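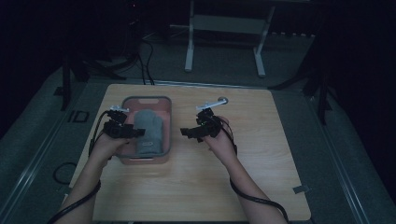 Page last changed: April, 4:40 p.m.

Looking after the hand-held pair at bench 2

I promised in the last newsletter that I'd write up how we set up and look after the hand-held grippers, and then I got three messages in one morning asking where it was, so here goes. Most of you know the bench already: the pale wood top, the carpeted platform, the pink tray. If you've only ever worked on the big cell over in Tosimberg, the hand-helds will feel like toys for ten minutes and then your forearms will let you know otherwise.

The quick version is that one person holds a gripper in each hand and does the job the way we'd like the machine to do it. At the moment the job is the gray mitten and the tray. Everything the machine learns comes through those two grippers, so when a finger is a hair out of line, it learns the hair too. We found that out in the winter with the Fornholm batch, when 37 runs had to go in the bin over one screw. I'm still a little sore about it (I was the one holding the grippers).

So, the fingers. They're the long flat black pieces that point in toward the tray when you hold the grippers up in working position. Before you pick anything up, close each gripper slowly and look at the fingers against a bright wall. You want no light between them for the whole length. If you see a wedge of light, stop and loosen the two screws at the root, close the gripper again so the fingers find each other, and tighten with it closed. A quarter turn past snug is plenty. Please don't use the long-handled driver, it makes everybody feel stronger than they should be.

Roya Abbasi has a different way of doing this with a strip of paper, where you pinch the paper and pull, and if it slides out at the tip but not at the root you know which way you're off. I've come around to it. It's faster than my way and it works in bad light, and we do have bad light, especially at the back of the bay where it goes pretty much black once the shop lamps are off. Use whichever you like, but write down which one you used. The log has a column for it now.

Next thing is the tips, the light-colored pieces sticking out of the top ends. These need to be clean and they need to be seated. I wipe mine with a dry cloth first and a barely damp one after. Then give each one a gentle wiggle. If it moves, even a tiny bit, take it off and seat it again from scratch. Don't just push it down and hope! A tip that's been pushed down and hoped over will stay put all through the check and then walk on you halfway through a session.

While I'm on seating things: the stacked plates on the body of each gripper are held with little bolts that like to back out. Once a week I go over all of them with the small hex key. I start at the hand end and work out, and I do the left gripper first every time, which is pure habit. Nothing has fallen off since I began doing that, though I did find a bolt in my shoe once and I still don't know which unit it came from.

Now the cables, which are the part that actually goes wrong. Each gripper has its own black cable, and the way I like it is down the outside of the forearm, past the wrist and away toward your side of the bench. Leave yourself a loose loop at the wrist. Too tight and every turn of your hand tugs on the connector, too long and it ends up in the tray with the mitten. When Elaheh Esfahani trained me she had me hold both grippers out over the far edge of the table and then bring them back to my chest, and if I felt a pull in either direction we ran the cable again. I still do it at the start of every session. I look ridiculous and I recommend it.

Connectors get unplugged by the collar, never by the cable. I know you know. I replaced two connectors last month, so somebody doesn't. If the signal drops when you bend the cable close to the plug, tag the cable and put it in the red bin and get a new one from the Latdale drawer. I've stopped trying to fix them with heat shrink. It holds for a day and then you've lost the afternoon chasing a fault you thought you'd already found.

Keep the rest of the slack coiled on the carpet off to the side, not underfoot. Loose round loops, please, no tight little knots, they hate being wound hard. And mind the square marker out there by the left edge of the table. Don't move it, don't set a coil on top of it, and if you kick it, say so, because the alignment has to be done over and it's a whole lot nicer to hear about it right away than at the end of the day.

Resetting between runs is simple but people do get sloppy with it (me included, after lunch). Tray goes a touch left of center, long way pointing away from you. Mitten flat inside it, cuff toward you, smoothed out with the side of your hand. Then grippers up, one on each side of the tray, level with each other, and hold still for a slow count before you start. Skip the hold and the start of the run is mush. Elaheh can spot a skipped hold in the traces from across the room and she will come over and tell you.

We're at 644 good runs on the mitten as I write, and 206 of those came after the fingers were re-cut at Salehi. You can feel the difference. The old ones used to skate on the fabric and you'd find yourself squeezing harder and harder to make up for it, and then your hands would be shot by mid-afternoon. With the new ones I can pinch the edge of the cuff and it stays pinched. If you've got an old pair tucked away somewhere, bring them to me and I'll swap them out, no questions.

End of the day: open both grippers all the way before you put them down. Leaving them closed takes a set in the springs and then they're slow the next morning. Unplug, wipe, coil, and lay them on their sides in the case. Wipe the table too. The veneer marks easily and I'd like it to stay pale.

One more thing on aches. Two grippers held up in front of you get heavy, and the setup gets worse when you're tired, well before you notice it yourself. Swap out when your shoulders start creeping up toward your ears. Roya and I trade off on the half hour and our runs from the end of the day now look the same as the ones from the morning, which was not true back in the Fornholm days.

Next up for the pair is a full strip-down, springs and all, and I could use a second set of hands who doesn't mind very small washers. Come find me at the bench if that's you - mornings are best. Bring your own magnifier if you have one you like, ours has a scratch right in the middle.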